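How I keep a reading log for long history books

I read a lot of fat history books, mostly about trade, ports and the people who got rich or went bust in them, and for years I forgot nearly all of it within a month. I'd be at dinner saying "there was this brilliant bit about the price of tea" and then have nothing to follow it with. So I started keeping a card log. A few of you asked how it works after I mentioned it in January, so I've finally written it up.

What you need

A box or tray that cards can stand up in, a packet of plain index cards, one pen you like and a pencil. I use Plalo cards as they don't go furry at the corners, but any will do. You don't need an app (I tried one called Vendix and spent more time picking colours than reading).

Step 1: Read the back of the book first

Go to the index and the notes before you touch chapter one. See which names have the longest entries. Those are the people the author really cares about, and it's a great comfort to know that when 19 merchants turn up in the first chapter and half of them are called William!

Step 2: One card per person, ship or place

Write the name along the top edge, big enough to read when the card is standing up. Underneath put the page where they first appear and a single line in your own words. Mine for a shipowner in the last book just said "Fastham family, always in debt, p. 41". Leave the rest blank. You'll fill it in as you go, and if you don't, that person probably didn't matter much.

Step 3: Stand them up in order of appearance

I started out alphabetical and it was hopeless, I kept losing the thread of who knew whom. Order of appearance means you can flick from the front and get the story back in your head in a couple of minutes, even after a week away from it. Keep the cards upright, with the names facing you.

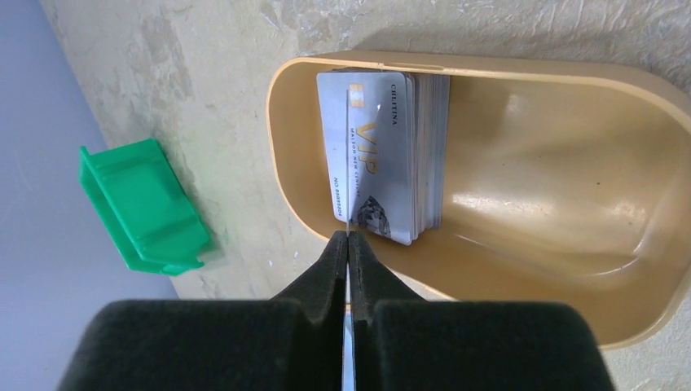

Step 4: Stop every chapter and write the argument

This is the bit I used to skip. At the end of each chapter, shut the book and write what the author is trying to persuade you of, in two sentences at most. If you can't do it, go back and read the last three pages again (the answer is nearly always hiding there). My friend Umesh Sandhu does his out loud on the bus, which I'm not brave enough for.

Step 5: Mark your quarrels in pencil

Anything you don't believe gets a pencil question mark and a page number. Then check the note. Sometimes it's a solid ledger or a run of letters, and sometimes it's another book quoting another book. I had eight question marks by the end of Rastogi's history of the spice ports, and chasing them up was more fun than the final chapters.

Step 6: Put it away properly

When you finish, put a band round the set with a title card at the front, and the date you finished. Mine now come to 2,104 cards, which Shahzad Hayat at our reading group thinks is alarming. He borrows them all the same.

If you try it, start with a book you're already enjoying. And buy more cards than you think you need, the middle chapters eat them.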